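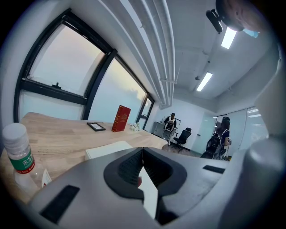
Figure 4. Office interior at the study site, with a bottled drink at a workplace.

3.2 Drinking habits at the desk

The second part of the study looked at what office staff drink during the working day and where they keep it. We recruited 70 employees of Terkton, a freight billing company whose staff share one open floor in the Modon building. Of these, 51 returned a complete diary and are included in the results. The remaining diaries had gaps of more than one full day and were left out.

Each person kept the diary for 14 working days in September. They wrote down the time, the type of drink, and whether it came from the kitchen, the vending machine, or home. Amounts were recorded in cups or bottles and converted later using the sizes given on the first page of the diary. Coffee and tea were counted separately from water. Soup was not counted.

People who kept a bottle within reach (see Figure 4 for a plastic bottle with a screw cap) made more entries in the afternoon than people who used cups from the kitchen. The difference was small before lunch. Cup users often skipped the period between two and four o'clock, when most of the team calls were scheduled. Several wrote in the margin that they had meant to get up and had not.

Distance to the kitchen mattered less than we expected. Staff in the far row walked up to four minutes for a round trip, but their diaries looked much like those of staff seated next to the door. Seat changes during the study were noted by Patricio Godoy, who also checked the diaries against the Kassa sales records for the vending machine. The two sources agreed well for bottled drinks and less well for canned ones.

We did not measure room temperature at each seat. The Farkard unit on the north wall logs one value for the whole floor, and this value stayed nearly flat during the study, so it was not used in the model described in Section 3.3.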